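十二月

早上六点四十醒的，天还黑着。暖气片夜里又响了几次，像有人拿勺子敲管子。起来把阀门拧小了一点，没什么用。烧水，煮了两个鸡蛋，吃掉一个，另一个装进饭盒当午饭，后来忘了带。

昨晚把译稿的第七章又过了一遍，今天继续。这本书是讲制盐的，作者Frøydis Granström，写她外祖父那一代人在Plirnport熬海盐的事。出版社给的书名暂定《盐棚》，我不太喜欢，但也没想出更好的。原文里那个词既指熬盐的棚子，也指冬天收船的棚子，两个季节用同一间屋，中文没有现成的词。先留着，空行旁边画了个圈。

第七章麻烦在木柴。熬一锅盐要烧掉多少柴，作者前后写了两种单位，一种是当地的堆，一种是车。我翻了前面的注，没有换算。上个月写信问过她，她回得很慢，今天上午收到了。信很短，说堆和车在她外祖父那里是同一回事，因为他家只有一辆车，装满了卸下来就是一堆。别人家不是这样。她建议我照原样译，不要统一，读者糊涂一点没有关系，她自己小时候也糊涂。我照办，把先前写的那条译注删了，改成一句话。

信的后半段她提到锅。铁锅用久了锅底结一层硬垢，要趁冬天敲掉，敲的人蹲在锅里面，头上包布。她说书里漏写了包布，问我能不能加进译本。我回信说可以，但要编辑同意，并且最好由她写成一句完整的话给我，我来译，不替她写。发出去是十点多。

上午译了一千来字，删掉三百。有一段写盐出锅以后摊在斜板上沥卤，我查了半天“卤”和“苦卤”的用法。小时候听外婆说卤水，是点豆腐的那个。她家在盐场边上，灶房里有一只陶罐，盖子用石头压着，不许我们碰。现在想来里面装的大概就是这个东西。外婆说话把“盐”和“年”念得很近，过年的时候我们几个小孩学她，被母亲骂过。这件事多少年没想起来了，写在这里。

中午没有鸡蛋，到楼下吃面。面馆换了人，汤比以前咸。旁边桌两个人在说房子的事，一个说今年不卖了，另一个说明年更不好卖。我吃完坐了一会儿，把Yalçınkaya那本小词典拿出来看。这本词典是前年在旧书摊买的，收的全是渔业和制盐的词，编排很乱，索引里有的词正文里找不到。但它有图，画得很细，耙子就画了五种。书脊已经裂了，我用布胶带粘过，胶带的边卷起来沾灰。

下午一点半到图书馆还书。还了三本，续借了一本。续借的那本是讲沿海税务的，枯燥，不过里面有一张表格，列了几个盐港历年的收税数。Plirnport不在表里，作者说那里太小，税吏一年只去一次，住一晚就走。我抄了隔壁两个港的数字，备着写译后记。译后记编辑要2000字以内，我想写短一点。

出图书馆的时候下了点小雨，没带伞，沿着骑楼走回来。路过修鞋的，把那双棕色的鞋取了。换了后跟，四十块，比上次贵。他说胶也涨价了。我没还价。

回来接着译第七章的末尾。外祖父最后一次熬盐，是在别人都不熬之后又熬了一个冬天。作者没有解释他为什么，只写他那年冬天换了一副新的木屐，和一个来借斧子的人。我很喜欢这段。句子短，直译过来也不难看，所以动得很少。只有一处，原文说“火很听话”，我试了“火势平稳”“火头顺手”，最后还是写回“火很听话”。

四点多停下来，眼睛酸。母亲打电话，问过年回不回，我说回，票还没买。她说二姨家的猫丢了又回来了，瘦了一圈。又问我书译完没有，我说还差三章。她说上次也是差三章。上次是差五章，她记错了，我没有说。她问译这个盐的书有没有人看，我说不知道，印数不会多。她说那你要跟人家把钱讲清楚。合同是秋天签的，早讲清楚了，分两次付，第一次已经到账，交了房租，余下的买了那把椅子。椅子坐久了腰倒是不疼了，但是扶手太高，塞不进桌子下面，走路时老是碰到。

晚饭炒了一个白菜，热了昨天的豆腐。米放得多了，剩下一碗，明早煮粥。吃饭时听了半个钟头广播，讲沿海风大，几个渡口停航。我想起书里第三章也有一次停航，盐运不出去，堆在屋里，墙皮都起了一层白。当时译成“返霜”，现在觉得不准，应该查一下“泛碱”是不是更合适。吃完饭查了，两个都有人用，“泛碱”多用在砖墙上。书里是木墙。又改回去，改成“墙上起了一层白”，什么术语都不用。 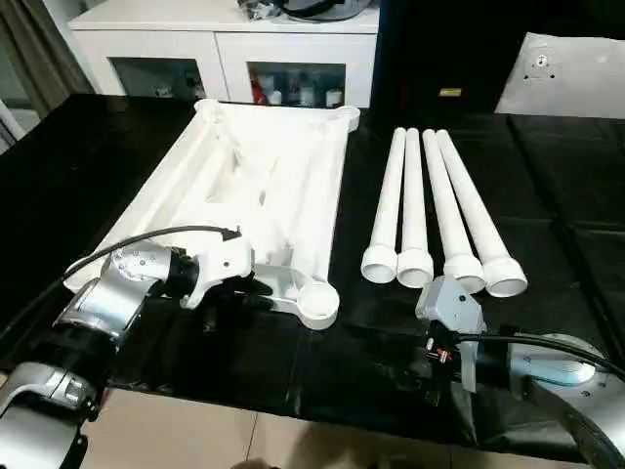 黑台面，白架子，右边四根白管。

贴完图回头看今天写的译稿，发现“盐棚”在第七章里出现得太密，有一页连着用了好几次，删了两处，换成“屋里”。还有一个人名前后译得不一样，第二章是四个字，到这一章成了三个字。从第二章开始统一搜了一遍，改成三个字。人名表也补上了。这种事早该做，一直拖着。

Zavosar那边寄来的样书还没有到。上次说走海运，我估计要到年后。那是前一本书，讲一个叫Fedach的小镇怎么搬迁，译得很辛苦，封面他们自己定的，蓝色，发给我看的时候已经下厂了。蓝色也可以。

晚上九点半洗了衣服，晾在屋里，窗户开一条缝。袜子又少了一只，灰的。把床挪开看了，没有，倒是找到一支笔和夏天丢的那张洗衣店的单子。

明天要做的：第八章开头十页先通读，不动手；给编辑写信，说包布那句话的事；买票；买鸡蛋；问房东暖气什么时候来人看。译后记先不想。

快十一点了，暖气片又开始响。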